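Let the people who open doors teach the robots

I spent most of June learning to open a door. I have been opening doors without help for a good many years, so this came as a surprise, but I had never before done it through a pair of arms that weren't mine, in a kitchen that doesn't exist, with a controller in each hand and my own elbows bumping into the furniture.

It was the most fun I've had at a desk in ages, and it has left me with a strong opinion. I think showing a robot how to do something is a proper skill, closer to teaching a child to tie a lace than to programming. I think we should be handing the job to far more people than we do, and paying them properly for it, and putting their names on the work!

My way in was through Zodwa Mofokeng, who runs the demonstration sessions at Castutel. She gave me a login, a headset and a target of 77 clean door openings, and then left me alone for an afternoon. My first dozen or so were dreadful. I went at the handle the way I go at my own back door, which is to say without looking, and the arm sailed straight past it. When I finally got hold of the thing I pulled far too early. Every one of these disasters was recorded, of course, and I had to go back through them and throw them out myself.

What changed was that I slowed down and started noticing. A hand does so much before it turns anything. It lines itself up, it opens to the right width, it arrives a little gently. I had no words for any of that until I had to do it on purpose, and I'm still not sure I have the words now. That is exactly why demonstration is such a lovely idea. You don't need the words. You do the thing, and the doing gets written down, joint by joint, moment by moment.

The other half of the lesson was about the arm that isn't busy. Everybody watches the hand on the handle. Zodwa kept telling me to think about the left one too - where it hangs, what it might knock, whether it's still going to be out of the way as the body moves. A learner copying me copies that arm as well. If I leave it waving about for no reason, I have taught waving about.
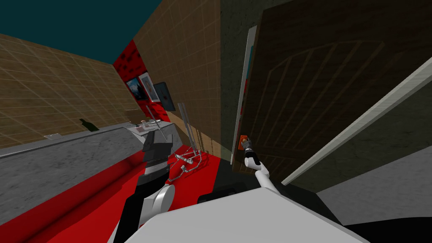
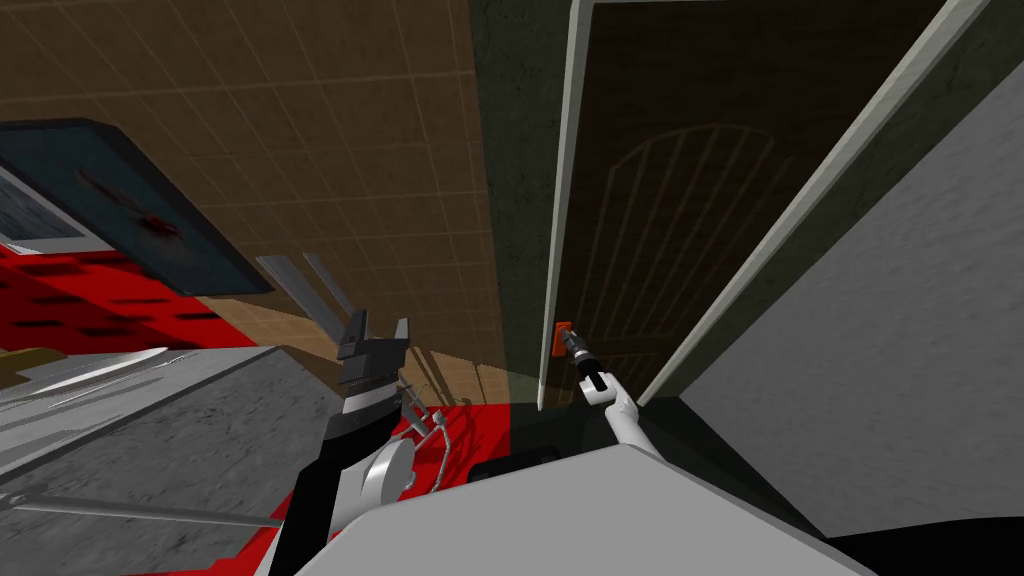
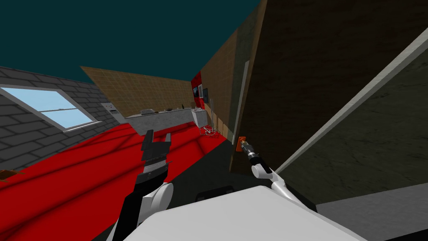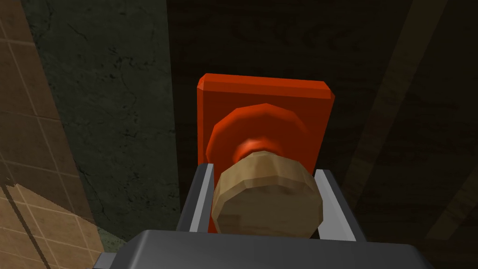
Josphat Kioko disagrees with me on nearly all of this, and wrote to tell me so after I'd read an early version of the piece aloud one Sunday. His view is that I've fallen for the charm of the hand-made. Why have a person open a door 77 times, he asks, when a program can try it 4000 times overnight and find a way of its own that no person would have thought of? People are slow, they get tired, and they bring their bad habits with them. He'd keep them for checking the results.

I like this argument, and I've turned it over a lot. He's right about tiredness. By the end of a long session my openings were sloppy in ways I couldn't feel, and only saw when I played them back. He's right about habits too. I always come at a handle slightly from above, and I dare say anything trained on me alone would do the same for ever.

But the cure for one person's habits is more people. Castutel had two of us on doors that month, me and Kamonchanok Ratanaporn, and our recordings are so different you'd hardly think we had been given the same job. She is quick and neat and comes in low. I dither, then commit. Put us together and the learner has seen two sensible ways to do it and a fair bit of the ground in between. Now imagine a couple of hundred of us: tall people, left-handed people, somebody who has spent a working life carrying trays through swing doors, somebody with stiff wrists who has found a way to manage all the same. That last person knows things about handles that I never will.

And a way of opening a door that no person would think of is all very well until there's a person on the other side of it. I want a machine in my hallway to move in a manner I can read at a glance. If it learned from people, I have a decent chance of knowing what it's about to do.

There's a practical side as well. Practising in simulation meant that my worst afternoon cost nothing but my pride. I could fail, reset and go again before my tea had cooled. For a beginner that is wonderful, and it's the part I'd most like to see opened up to colleges and evening classes. Plenty of people who would never sign up for a course in robotics would happily have a go at this, and some of them would be brilliant at it.

They should get credit, too. Of my 194 attempts, I kept the 77 I'd been asked for, and each has my name attached in the log because Zodwa insists on it for everyone who works there. I was absurdly pleased by that. It also made me more careful, knowing that someone could look up a clumsy grab and see who did it.

I've asked to go back for drawers. Kamonchanok has already started on them and tells me they are much harder than doors, particularly the shallow ones, and that I should cut my fingernails before I pick up the controllers.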